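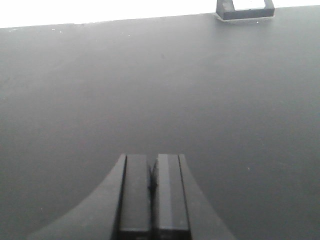 Gray tabletop, plain

Home Forums Columns & Essays Members Log in
Search threads Go
We use cookies to remember your login. Accept / Settings

Thread: Does anyone believe the taxi driver?

marginal_note
Sakda Yensuk's column in the Prirnosby Post this week has a taxi driver in it again. He picks Sakda up at the station, says something wise about marriage, refuses the tip and drives off. I've read this column for years and I like it, mostly, but that has to be the fourth driver with a philosophy degree's worth of remarks in him. I've taken a lot of cabs in Prirnosby. They talk about the bypass.

So does anyone here think these people exist? And do you care?

dullard62
Don't care. It's a humor column. You wouldn't ask for the name of the man who walked into the bar.

marginal_note
The man who walks into the bar doesn't come with a street name and the color of his scarf. If you give me the street I'm going to assume you were on it.

pelham_b
He did the same thing with the dentist last August. The dentist hummed all of the wedding march during a root canal and finished on the last note. Come on.

Teacup Reader
My dentist hums.

pelham_b
All of the wedding march?

Teacup Reader
No, mostly he hums one bit and loses it. But if I were writing it up I'd let him finish, wouldn't you? I think you're all being hard on a man who has to fill the same space every single week, with or without something happening to him. I couldn't do it. I once tried a blog and by the third post I was writing about the bin.
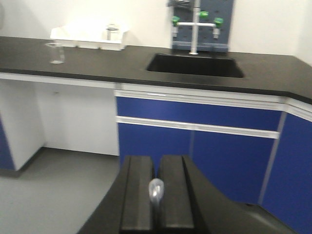 Black counter and sink, white faucet pipe behind

quillfeather
I used to sub a column like this one (different paper, the old Pinska, before it folded). Length was 786 words and if it came in short we pushed it back to him. Every time it came back longer there was a new person in it. An aunt, a plumber, a woman on a bus. I asked him once if the plumber was real and he said "he's real enough for page 14." I thought that was a pretty poor answer then and I still do.

dullard62
I think it's a great answer.

quillfeather
You didn't have to take the phone calls from plumbers.

Şükran Uysal
I write one of these, so I'll own up under my own name. Mine goes out in the Nundovow newsletter to 1378 people, which tells you how famous I am. I change names. I move things that happened in the fall to last Tuesday. I cut the part where I said nothing clever back. I have never made up a person, and I don't think much of the claim that everyone does it. Some do. They tend to be the ones who say everyone does it.

marginal_note
Moving it to last Tuesday is still telling me something that didn't happen last Tuesday.

Şükran Uysal
Yes. I can live with that one. If you can't, columns may not be for you.

pelham_b
Where's the line though? You cut your own dull reply, fine. Then you sharpen the other person's reply because it was nearly funny. At what point is the taxi driver just you in a hat?

Şükran Uysal
When I write the line for him. I'd say "nearly funny" is as far as I'm allowed to go, and then the joke has to be mine, made afterward, in the telling.

dullard62
This is a lot of law for a piece about a cab.

quillfeather
For what it's worth I went back through the Phromma collection last night, the paperback of his early ones. 132 pages and the only driver in it is rude to him. Those are much better columns. He's late, he's got the wrong shoes on, the man charges him for the suitcase. I believed every word, and for all I know he invented that too.

marginal_note
That's nearer to what bothers me. I'm not after a sworn statement. The new ones are too well behaved. Everybody he meets has their line ready.

Teacup Reader
Write and ask him? He answers letters.

marginal_note
I did, January 29, 2021, about a different one (the parrot). He wrote back that the parrot had since moved away.

pelham_b
Now that I believe.

dullard62
I'd pay to read the parrot one again, does anybody have it?

quillfeather
It's in the second book, I think near the back. I'll look when I'm home.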